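Chapter 9
Squad Availability and the Return-to-Play Decision

9.1 Introduction

A team sheet is the public end of a process that begins in the treatment room. Before a coach can choose between two players, someone has to state whether each of them can be chosen at all. This chapter deals with that statement: who makes it, what evidence it rests on, and how it is recorded.

The term availability is used here in a narrow sense. A player is available when the medical department has cleared him or her for full training and for match play without a limit on minutes. A player who trains with the group but is held to part of the session is classed as modified. All others are unavailable. Some clubs add further grades between these, but the extra grades are seldom applied the same way by two members of staff, and they are not used in this book.

9.2 The availability record

Every change of status should produce a written entry. The entry gives the player's name, the old and new status, the site of the injury, the test results relied upon, and the name of the person who approved the change. Entries are never overwritten. If a player breaks down again, a new entry is opened and refers back to the earlier one.

Most professional clubs now keep these records in a database. Smaller clubs often work on paper, and a well-kept paper system meets every requirement set out in this section -- provided that access to it is controlled and that entries are made on the day of the decision. 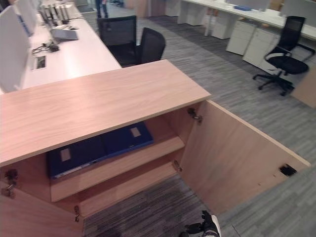
Figure 9.1 Labeled binders stored flat on a cabinet shelf.

9.3 Case material

Three clubs are followed through the chapter. Vorirport plays in a full-time league and employs its own physician. Sidano is part-time and shares a physical therapist with a local college. Skirkeo is an amateur club whose records were reviewed by Saskia Halliday as part of a wider study of soft-tissue injury. Her review covered 110 entries, of which 2 lacked an approving name.

The running test referred to in all three cases is the Tsegaye protocol. The player covers 400 meters in repeated efforts with a fixed recovery, and the times are compared with that player's own preseason baseline. Group averages are not used. A winger and a goalkeeper may both pass with very different figures.

9.4 Time-based and criteria-based return

Under a time-based approach, the date of return is set when the injury is graded. Under a criteria-based approach, the player moves to the next stage only after meeting a stated standard at the present one. The two are often combined, with a minimum period fixed first and the criteria applied once it has passed. Section 9.5 sets out the stages for a hip flexor strain, starting with pain-free walking.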